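Mitarbeiterin oder Mitarbeiter (m/w/d) für Tischaufgaben und Materialpflege bei Prarkodari
Teilzeit, Eintritt im Juni oder nach Absprache 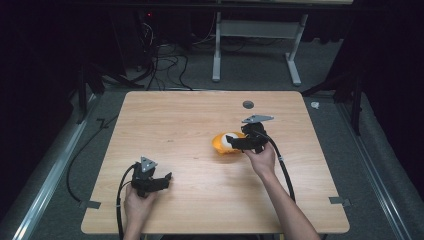 Wer wir sind

Prarkodari ist ein kleiner Betrieb, der Tischaufgaben entwickelt: kurze Übungen zum Greifen, Sortieren, Einfüllen und Aufräumen. Sie werden von Praxen, Tagesstätten und Schulen bei uns bestellt. Zu jeder Aufgabe gehören ein Satz Gegenstände und eine gedruckte Anleitung. Unsere Reihe heißt Jugah. Die zweite Reihe, Stolell, ist für Menschen gedacht, die lieber im Sitzen und mit größeren Gegenständen üben, und sie ist im Moment in Vorbereitung.

Um was es geht

Eine Aufgabe klingt meistens sehr einfach. Ein Ball soll in die Schüssel, die Schüssel soll wieder gerade stehen, am Ende soll der Tisch frei sein. Wenn man so eine Aufgabe viele Male hintereinander macht, merkt man aber, wo die Anleitung nicht genau ist. Darf die Schüssel auf der Seite liegen bleiben? Welche Hand beginnt? Was macht man, wenn der Ball bis auf den Teppich rollt? Solche Fragen sollen Sie finden und aufschreiben, bevor unsere Kunden sie finden.

Wir besetzen zwei Stellen mit gleichem Inhalt. Bitte schreiben Sie uns, wenn Sie sich zusammen mit einer bekannten Person bewerben möchten, das ist möglich.

Ihre Aufgaben

Sie bereiten den Tisch nach dem Tagesplan vor und stellen Schüsseln, Bälle, Becher und kleine Dosen bereit.
Sie führen die Übungen selbst durch, im Stehen und im Sitzen, in dem Tempo, das im Plan steht.
Sie notieren nach jedem Durchgang, was unklar oder unbequem war. Stichworte genügen.
Sie reinigen die Gegenstände und räumen sie zurück ins Lager. Das Lager hat 3.000 Teile, und jedes Teil hat seinen Platz.
Einmal pro Woche besprechen Sie Ihre Notizen mit Marisol Cuervo, die unsere Anleitungen schreibt.

Was Sie mitbringen sollten

Eine bestimmte Ausbildung ist nicht nötig. Wichtig sind uns ruhige Hände und Geduld mit Wiederholungen. Erfahrung aus der Ergotherapie, aus dem Kindergarten, aus der Küche oder aus dem Lager ist willkommen. Sie sollten Deutsch so gut lesen können, dass Sie eine Anleitung von einer Seite verstehen. Perfekt schreiben müssen Sie nicht, im Team sprechen wir Deutsch, Spanisch und Persisch durcheinander. Linkshänderinnen und Linkshänder fehlen uns zurzeit und sollen sich bitte unbedingt melden.

Arbeitszeit und Bezahlung

Die Stelle hat 24 Stunden in der Woche, verteilt auf vier Vormittage. Das Gehalt beträgt in der Probezeit 1.856 Euro brutto im Monat, danach 2.000 Euro. Der Vertrag ist zunächst für ein Jahr befristet, eine Verlängerung wird angestrebt. Nach jeder Stunde am Tisch gibt es eine bezahlte Pause von zehn Minuten. Getränke sind frei, eine kleine Küche zum Aufwärmen des Essens ist vorhanden.

Arbeitsort

Unsere Räume liegen im Erdgeschoss des Gewerbehofs Famgate, der Eingang ist ohne Stufen. Fahrräder können im Hof abgestellt werden, für Autos gibt es leider nur wenige Plätze. Bitte bringen Sie für die Arbeit bequeme Schuhe mit und ein Oberteil, dessen Ärmel man hochschieben kann.

Bewerbung

Bitte schicken Sie uns einen kurzen Lebenslauf und einige Sätze darüber, warum Sie diese Arbeit interessiert. Ein Foto brauchen wir nicht, Zeugnisse nur, wenn Sie welche beilegen möchten. Danach laden wir Sie zu einem Probevormittag ein, der bezahlt wird. Dort machen Sie drei Aufgaben aus der Reihe Jugah und lernen das Team kennen.

Ihr Ansprechpartner ist Saeed Zarei. Er beantwortet auch gern Fragen zu den Arbeitszeiten und zur Anfahrt, am besten am Vormittag über das Kontaktformular auf dieser Seite.

Stand der Anzeige: Mai 2024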